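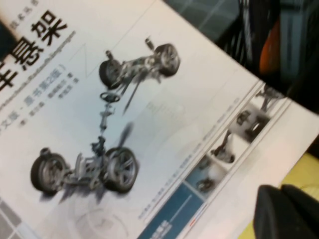

Aligning the Front End at Home with String

December 30, 2019

The wagon is a 2009 model and had never had its control arm bushings changed until this fall. The large rear bushing on the driver's side had split through the rubber, and under braking the car moved left by a small but repeatable amount. I replaced both lower control arms, both outer tie rod ends and the sway bar links. Parts came to $417 from Vogler, shipping included. Any work like that disturbs the toe setting, so the car needed an alignment afterward.

The shop in Panbridge that I used to go to has closed its alignment bay. The next closest one is in Pakstead and wanted me to leave the car overnight. I decided to do the job in the garage and write down the method, mostly so I can repeat it.

What can be adjusted

On this car, front toe is the only thing you can set at the front without slotted hardware. Camber and caster are fixed by the geometry of the strut, the knuckle and the arm, apart from a little play in the subframe bolts. At the rear, toe and camber both have eccentric bolts. Mine are rusted and I left them alone. The rear measured inside the published range, so there was no reason to start a fight with them.

This simplifies things. You measure everything, you adjust one thing, and if a fixed angle is out of range you look for a bent or worn part.

The floor

The floor matters a good deal for camber and very little for toe. My garage slopes toward the door for drainage and also has a low spot near the left wall. I found the four tire positions with tape, put a water level between them, and used the left rear as the reference because it was the highest. The other three got stacks of vinyl floor tile until the levels matched. Tile is cheap, does not compress under a car to any degree I can measure, and comes in a consistent thickness. I wrote the number of tiles on the floor next to each position in paint marker.

Under each front tire I put two more tiles with a smear of grease between them. These act as slip plates. Without something like this the tires hold the suspension in whatever position it was in when the car came down off the jack, and the readings are wrong by more than the adjustment you are trying to make. The rear tires get two plain tiles to keep the heights the same.

Even with slip plates I roll the car back a full length and forward again after any jacking, then bounce each corner. Lower control arms that have just been bolted up are especially bad about this.

Bushing preload

The control arm bushings on this car are bonded rubber. The inner sleeve is clamped by the bolt and the rubber twists as the arm moves. If you tighten the bolt with the wheel hanging, the rubber is at rest at full droop, and it is then twisted all the time the car is on the ground. The ride height goes up slightly, the bushing wears out early, and the alignment drifts as the rubber takes a set.

So the bolts go in finger tight, the car goes down on its wheels or on ramps, and the final torque is applied at ride height. I used a jack under the ball joint and raised it until the distance from the hub center to the fender lip matched the number I had taken before disassembly. Take that number before you start. I forgot on the passenger side and had to use the driver's side figure, which assumes the springs are equal.

The strings

The usual method is to run a string along each side of the car at hub height and make the two strings parallel to each other and symmetrical about the centerline. Toe at each wheel is then the difference between two measurements: string to front edge of rim, and string to rear edge of rim.

I hang the strings from two lengths of square aluminum tube, one across the front of the car and one across the back, each sitting on a pair of jack stands. Both tubes have notches filed at identical spacing, so the strings are parallel by construction, provided they are pulled tight. After that the only job is centering the pair on the car. The distance from string to hub face should match left to right at the front, and match left to right at the rear. The front and rear distances will not equal each other, as the front and rear tracks are different on most cars. On this one the rear track is narrower, and the first time through I spent most of an hour trying to correct a fault that did not exist.

Use thin braided fishing line. Cotton string is fuzzy and the fuzz is thicker than the resolution you want. I measure with a steel rule held square to the line, end against the rim, and I read it with one eye closed.

Anything that touches the car after centering means centering again. Opening the door to straighten the wheel is enough.

Steering wheel

The steering wheel has to be straight and held there before any toe measurement. I use a bar between the seat cushion and the lower spokes. Run the engine for a moment and move the wheel side to side a little before locking it, so that the power steering settles near the middle of its free play. Turn the engine off before you get anywhere near the strings.

Rim runout

A rim that is slightly bent will give you a toe reading that depends on where it stopped. I check by jacking each front wheel and turning it past a fixed pointer. If the variation is under half a millimeter I ignore it. If it is more, mark the high spot and put it at the top, where it does not affect a measurement taken at hub height. The left front on this car is bent enough to need that.

Camber

For camber I bought a Zurkik digital gauge with a magnetic base. It is a decent inclinometer in a poor housing. The magnet does nothing on an alloy wheel, so I clamped the gauge to a straight piece of angle with two bolts as feet, and the feet go against the rim lip at top and bottom. Zero it on the leveled tile, and not on the workbench. Take the reading, rotate the wheel half a turn, take it again and average.

I got 0.6 degrees negative on the left and 0.8 negative on the right. The range in the manual is generous and both are inside it.

Caster

Caster cannot be read directly. The standard approach is to turn the wheel 20 degrees one way, record camber, turn it 20 degrees the other way, record camber, and multiply the difference by 1.5. The factor comes from the geometry: the tangent of the caster angle is close to the camber change in radians divided by twice the sine of the steer angle, and one over twice the sine of 20 degrees is 1.46.

The turn angle is the weak point. I drew lines on the top tile with a protractor and I doubt they are better than one degree. The result is good for comparing left to right and not much more. Mine compared well, which was the point, given that a bad bushing on one side had started all this.

Setting the toe

The tie rods on this car have a thread pitch of 1.5 mm. The effective steering arm is close to 120 mm long, so one full turn of the tie rod moves the wheel by 0.0125 radians, or a bit over 0.7 degrees. Across a rim 430 mm in diameter that is 5.4 mm. An eighth of a turn is therefore just under 0.7 mm at the rim, and an eighth of a turn is as fine as I can manage with a wrench on a rusty flat.

I had counted threads when the old tie rod ends came off and matched them on the new ones. Initial readings were 2.5 mm toe-in on the left and 1 mm toe-out on the right. The total was not far off, but the split would have put the steering wheel crooked. The target I chose was 0.5 mm toe-in per side. That took three eighths of a turn out on the left and a quarter in on the right, and then another pass after the lock nuts pulled the setting on both sides.

The lock nut problem deserves a note. When you torque the nut, the rod wants to rotate with it. Hold the rod with a second wrench against the rotation, and also check that the outer ball joint is in the middle of its travel. If it ends up cocked against its stop it will bind near full lock. Also release the small clamp on the rubber boot before turning anything, or the boot winds up like a candy wrapper and tears.

Final numbers were 0.5 mm in on the left and 0.5 mm in on the right, as well as I can read them.

Results so far

The steering wheel sits straight on the flat section of the Pakstead road and leans very slightly right on crowned pavement, as it did when the car was newer. The pull under braking is gone, though I credit the bushings for that and not the strings. I have put some 900 miles on it since. Tread depth across both front tires is even within the limit of my gauge – too early to mean much.

I plan to measure again in February, when the new rubber should have settled. If the rear eccentrics have had enough penetrating oil by then I may try the left one. The oil is going on every Saturday and so far it has only made a stain on the tile.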